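How to put a first poetry chapbook in order (and what to ignore while you do it)

Most advice about arranging a book of poems is written as if the poems were already good and the poet already calm. Neither was true for me, and I've since helped with enough other people's manuscripts to think it's rarely true for anyone. What follows is the method I use now. It is slower than the usual one and involves more throwing away. I don't promise a prize or a publisher at the end of it.

You need a pile of finished poems, a printer, a pencil, and a floor or a large table. You do not need sequencing software. I tried one of those programs, the kind that reads your poems and suggests an "emotional arc," and it put my mother's funeral between two poems about soup.

Step 1. Print everything, one poem to a page

Use the same plain font for all of them. If a poem runs to two pages, staple it. Don't print on both sides to save paper, or you'll end up keeping two poems together for no better reason than that they share a sheet.

Leave off the titles for now if you can stand it. Type them in small letters at the foot of the page instead. Titles do a lot of lying in a manuscript. A strong one can carry a dull poem through six drafts before you notice.

Step 2. Cut before you sort

Many guides tell you to sort first and cut later, once you can "see the shape." I think this is backward. If you build a shape around weak poems, you'll keep them to hold up the shape.

Read every poem aloud once, at normal speed, standing up. Make two piles, yes and no. There is no maybe pile. When I put together Pustine, my first chapbook, I had 60 poems, and after one evening of this I had fewer than half. I was miserable for a week and then stopped missing them. Two came back later, both shorter.

Watch for twins. Almost every poet has two poems that do the same job, often with the same ending, and will argue that they're completely different. Keep one. If you can't choose, ask somebody who owes you nothing.

Step 3. Write one plain sentence per poem

On the back of each page, write what the poem is about in the dullest words you have. "A man waits for a bus and thinks about his brother." No theme words. If you write "loss" or "memory" on the back of a page, cross it out and try again, because you could write those on the back of any poem in the language.

Then lay the pages face down and read only the sentences. You'll see which people and places keep turning up, and you'll also see which ones you thought were in the book and aren't. My friend Corentin Chevalier was sure he'd written a collection about the sea. He had one boat.

Step 4. Find the first poem and the last poem

Pick these before you touch the middle. The first poem should be one a stranger can get into without help. It doesn't have to be your best, and I'd be careful about making it your most admired, especially if it was admired in a workshop by people who knew the story behind it.

The last poem is harder. Resist the one that sounds like an ending. Sunsets, doors, birds leaving and the word "home" should all make you nervous. Try your second choice in that spot and leave it there overnight.
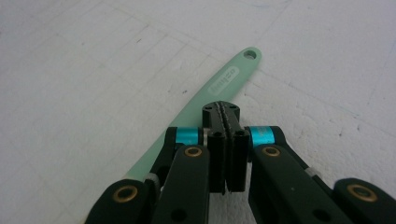

Step 5. Link the poems by objects

Forget themes for this part. Go through the yes pile and circle one physical thing in each poem, something you could pick up, and then see whether each thing can hand you on to the next. A spoon can lead to a cup, and a cup to a hospital tray. The plainer the object, the better this works, and the details are what make the join. Take a long mint-green handle with a round hole near the end: the color might pull it toward a poem with a bathroom wall in it, while the hole might pull it toward keyholes, or a ring, or a nail in a shed. Write the possible joins lightly in pencil in the margin. You'll use very few of them, and a reader shouldn't be able to spot the ones you do. If every poem picks up a noun from the one before it, you've made a parlor game.

I was doubtful about this when Baptiste Roussel first showed it to me, and I'm still doubtful about the version taught in some classes, where students draw a chart with arrows. The pencil is enough. All you want is a reason to try two poems side by side that you'd never have tried otherwise.

Step 6. Lay the whole thing out

Put the pages down in rows, first poem at the top left, last at the bottom right. Walk along them. Look at the shapes before you read a word. Four skinny poems in a row will look like a mistake, and so will three long ones, however fine they are.

Then check these:

First lines. Read them in order. If five start with "I," move some or rewrite some.

Last lines. Read them in order too. This is the most painful part of the job. Most of us have one trick for getting out of a poem, and you'll see yours repeated down the page.

Tenses, if they jump around so much that it feels careless.

Weather. I mean it. I once read a manuscript in which it rained in 13 poems, and the author had no idea.

Step 7. Decide whether you need sections

You probably don't. A chapbook is short. Sections with Roman numerals make it look more like a "real" book, and I suspect that's the reason most people add them. If you can take the numerals out and nothing changes, take them out.

The same goes for epigraphs. One is plenty. A quotation from a great poet on page one invites a comparison you may not enjoy by page two.

Step 8. Leave it alone, then read it badly

Put the pages in order in a folder and don't open it for at least a month. I finished laying out Favulura in February and made myself wait until the clocks changed. Nearly everyone skips this, and editors can tell.

When you go back, read it the way a tired person would. Read on a bus, or with the radio on, or when you're hungry. Mark the places where you skim. Don't defend them. A poem that only works in a silent room at midnight may be a fine poem, but put it near the front and it'll cost you readers.

Step 9. Get one outside reader

One is enough for this stage, two at most. Past that, the advice starts to cancel itself out. Give them the manuscript without an explanation and ask two questions only: where did you stop, and what do you remember the next day?

Don't ask if they liked it. They'll say yes.

A note on paid manuscript services. Some are good. Plenty will sell you three pages of praise and a suggestion to "lean into the silences." Before you pay, ask to see a sample report, and walk away if there isn't one.

Step 10. Send it out, and stop moving things

Check each press's page limit and follow it exactly. Drorkara, the little press that took Pustine, returned anything over the limit unread, and I can't say I blame them. Put the titles back on. Make the contents page last, and check the page numbers by hand against the file you are going to send.

After that, leave the order alone until you hear back. I know a poet who changed his between every submission and ended up with an acceptance for a version he could no longer find on his computer.

If the press wants a different order, listen. Mine swapped my second and ninth poems. I objected for two days - at some length, by email - and I still can't tell which of us was right.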